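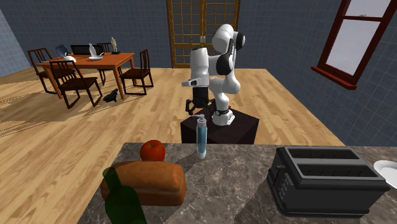
大理石柄の天板、パンとりんごと緑の瓶

和室8畳をつぶして仕事部屋兼寝室にした話、途中まで書いて放置してたので続きから。長いです。興味ない人はミュートで

前回どこまで書いたっけ。畳あげたとこか。畳あげて、荒床みて、思ったよりまともで安心した、まで。

で壁。押入れ側の壁が内々で3123ミリ。この3とか23とかの端数がずーっと最後まで祟る。古い家の寸法、上と下でも違うし

図面では3130だったんですよ。7ミリどこいった。

最初はRikbyの棚システムを壁いっぱいに入れるつもりだった。支柱立てて棚板かけるだけのやつ。見た目すっきり、値段もまあまあ。カタログ見てる時がいちばん楽しい

ただ幅の刻みが決まってて、3123に対してどう組んでも左に中途半端な隙間が残る。手のひら入るくらいの隙間。掃除機は入らない。最悪のサイズ

案1 隙間を左右に振り分ける
案2 片側に寄せて埋め木
案3 そこを掃除道具入れにする(入らない)
案4 気にしない

案4を推す家族と3週間もめた。

結論、案2。埋め木というか縦に一枚、壁と同じ色に塗った板を立てて終わり。遠目にはわからない。近くで見るとわかる。私は毎日近くで見ている

奥行きの話。押入れの奥行きって布団用だから深いじゃないですか。襖はずして中を机にする、よくあるやつ、あれやりました

天板は奥行き575で作ってもらった。600にしたかったけど奥の柱がちょっと出てて、切り欠くか引っ込めるかで引っ込めるほう。モニターアーム使えば余裕。アームなしだと顔が近い

高さ。これ失敗した。先に言っときます

もともとの中段の高さをそのまま使えば楽ですよ、と言われて、いや座って使うので低くしてください、と言ったのに、打ち合わせメモには「現状のまま」と書いてあった。私もそれにOKの返信してる。読んでなかった。はい。

つまり現場に行ったら立ち机ができてた。笑

やり直しの見積もり見て、座面の高い椅子を買うことにした。足元に踏み台。これはこれで慣れる。来客には「そういうデザイン」で通してる

入口。もとは襖2枚の引き違いで、これを1枚の引き戸にした。開口の有効が900。ベッドのマットレスが通るかどうかが全てだったので、ここだけは何回も測った

引き戸の控え壁を作るために廊下側のスイッチが移動になって、電気工事が一日増えた。スイッチの位置って最初に考えないとだめ。あとからだと全部に響く

今もときどき昔の位置の壁をぺたぺた触ってる。暗い中で。

床はね、無垢にするか複合にするかで長かった。無垢のサンプルを裸足で踏んで、複合のも踏んで、目つぶって踏んで、目つぶると違いわからなかったので複合にした。差額で照明買った

照明の話いきます

Jedauの小さいペンダント、前から欲しくて。傘が浅いやつ。色は黒と生成りがあって、生成り。実物が見られる店が遠くて写真だけで決めた

届いて箱開けたら思ってたより小さい。サイズはちゃんと書いてあった。紙を丸く切って天井からぶら下げるといいって、買った後に知った。

でも夜つけるとすごくいい。壁の下のほうにだけ光が落ちる。読書には暗い。読書用にはクリップライト挟んでる。おしゃれ台無しだけど目のほうが大事

天井は竿縁天井そのまま残しました。ここは褒められる。残したというか予算がそこまで行かなかった。埃だけ払って、シミのところは見ないことにしてる

塗装。壁の色。ここ一番語りたい

Burmontの塗料で、緑がかった灰色。色見本だと灰色、缶あけると緑、塗ると青、乾くと灰色、夕方になるとまた緑。なんなの。好き。

見本帳の小さい四角で決めると痛い目みるから、A3の紙に塗って壁に貼って一週間見る。これはやってよかった。朝と夜で別の部屋。候補4色のうち2色は夜に見て即落ちた

元が砂壁なので下地が大変だった。霧吹きして、へらで落として、シーラー塗って、パテして、また塗って。自分でやると言い出したのは私。後悔したのは初日の昼。

砂壁の砂、髪から出てくる。耳からも出てくる。養生は床だけじゃなくて廊下までやったほうがいい。うちは台所の引き出しの中から砂が出た。閉めてたのに

あと、マスキングテープは塗ってすぐ剥がす派と乾いてから派がいるけど、私は半乾き派です。異論は認めます。端っこ一か所めくれて、そこにカレンダーかけてある

窓まわり。障子は残した。紙だけ張り替え。これが一番安くて一番効いた。部屋が明るくなるというか、白くなる。カーテンいらない派になりそう

冬は寒いと思います。夏しかまだ知らない。内窓の見積もりは取ったけど、見なかったことにして引き出しに入れてある

Qianのタイルを窓台に貼る計画もあった。植木鉢置くから水に強いほうがいいと思って。細長い、ちょっとムラのある白。サンプルは今コースターになってる。よく水を吸う。コースターとして優秀、窓台としてはどうなんだ

てことで窓台は木のまま、ワックスだけ。鉢の下に皿。解決。

収納の中身のことも書いとく

押入れの上の段、天袋のすぐ下。ここは布団のまま使ってます。全部机にする案もあったけど、布団の行き場がないという当たり前の事実に工事の直前に気づいた。ベッドにするなら来客用の布団減らせばいいのに減らせない

棚は本と書類半々。支柱の間隔が広いところに重い本を置いたら棚板がちょっとたわんだので、重いのは端へ、軽いのは真ん中へ。見た目の順番はあきらめた。画集が全部左に固まってる

コンセントは増やして正解。机の上に2か所、下に1か所、ベッドの頭に1か所。下のはルーターとか充電器を全部まとめて箱につっこんでる。上から見えないだけで中はひどい

費用どのくらいですかってDMで何件か来てるんだけど、大工さん電気さん込みの総額はまだ締めてないので言えないです。追加が月曜にまた来たので。月曜の朝いちの追加見積もり、心臓に悪い

高かった順だけ。床、建具、電気、机、棚、照明、塗料。
塗料が安いのは自分でやったから。腰の治療費を足すと順位が変わる

やり直せるならどこ直すか、も聞かれたのでメモ
・机の高さ(言わずもがな)
・ドアの引手、もうちょい下
・エアコンの位置、ベッドに直撃する
・メモをちゃんと読む

逆に絶対またやるのは障子と、色見本を貼って待つのと、コンセント。あと竿縁天井。天井見上げて寝るの好きなんですよね、線が並んでて落ちつく

廊下との段差、畳のときより床が低くなるから敷居で調整してもらって、いまほぼフラット。「ほぼ」に小指を2回ぶつけた。見切り材つけるか検討中

引き戸の音。がらがら言うかと思ったら静か。閉まる直前にすっと減速するやつ入れてもらった。意味なく開け閉めしてる

匂いは塗料より新しい建具の匂いのほうが長く残った。嫌いじゃない。6月で雨多かったのもあると思う、窓開けらんなくて

除湿機かけっぱなしで塗装の乾き待ちしてた日、暇すぎてRikbyの棚板の裏側まで全部拭いた。裏。だれも見なし。

あ、支柱の下地の話とばした。砂壁の向こう、柱と柱の間は下地がないので、先に合板入れてもらってます。これ塗る前。順番大事。下地探しの針で先に自分で壁刺しまくったら穴だらけになって、パテの仕事が増えた

ベッドは前から使ってたやつ。脚だけ替えて低くした。天井が低めに感じる部屋だから家具は低いほうがいい、と思って低くしたのに机だけ高い。部屋の中に谷と山がある

写真は片付いたら載せます。箱がまだ積んであるんで。中身は見なくても生きていけてるので開けなくていい気もしてる

次は廊下。廊下の物入れの扉がずっと引っかかってて、蝶番なのか枠なのか調べるとこから。Burmontの残りが缶に半分あるから内側塗るつもり

洗面所の床もふかふかしてるんだけど、そっちは怖いのでまだめくってない

質問くれた人順番に返してます。遅いです、すみません。机の木の種類は聞いたけど忘れたので確認してまた書きます

追記 引き戸の有効の数字、枠の内側ではなく開けきったときに通れる幅です。さっき聞かれたので。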